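# Sort Your Plug-In Mosquito Repellents Before Bug Season

Wednesday evening, everything out on the table! 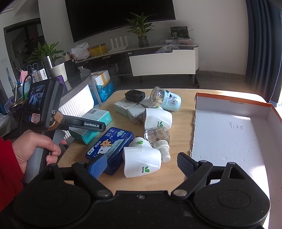

*By Roscoe Obi*

I love this job. Ten minutes and the bedroom outlets are ready for summer.

1. Pull out every heater unit, refill bottle and adapter you own. Tins and medicine boxes get their own shelf later.
2. Match bottles to heaters. Check the screw cap and wick against each unit, and don't force a bottle that won't seat (I've cracked one!).
3. Keep refills upright, caps tight, well away from kids and pets.
4. Wipe the units with a dry cloth while they're unplugged.

Mine go in a shoebox, labeled by room.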